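Ticket 149 — Calden site, Bolteo wall heater trips breaker
Opened 09/08/2020
Status: monitoring

Reported fault: the Bolteo panel heater in the front room trips its breaker a few minutes after the thermostat calls for heat. First seen in July. Happens on the high setting only. The low setting runs all evening without a trip.

Setup: heater is wired to a 20 A circuit through a Perrin line-voltage thermostat. Nameplate shows 3,000 W low, 4,000 W high, at 240 V. No other loads on the circuit.

Checks done
Insulation test, elements to ground: pass.
Element resistance: within the maker's range on both banks.
Supply voltage at the panel: normal, no sag under load.
Thermostat terminals: one screw found loose, slight browning on the insulation. Cut back, re-stripped and tightened.
Retest on high: tripped again, though it took longer.

Cause: 4,000 W at 240 V draws 16.7 A. A 20 A breaker should carry no more than 16 A for continuous heating — the low setting at 12.5 A is fine. The loose terminal was a separate defect and did not cause the trips.
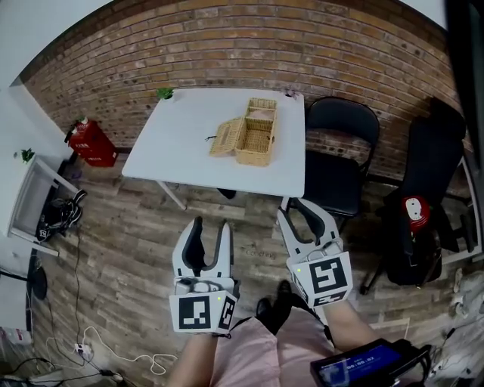 Interim fix: high bank disconnected at the heater and the selector locked on low. Room reaches set temperature but is slower to recover after the door has been open.

Permanent fix: new 30 A breaker and heavier cable, run from the Jondetti subpanel. Do not fit the larger breaker on the existing cable. The thermostat rating also needs checking before the high bank goes back on.

Quote requested for 2 options, surface conduit or through the ceiling space. Ticket stays open until one is approved.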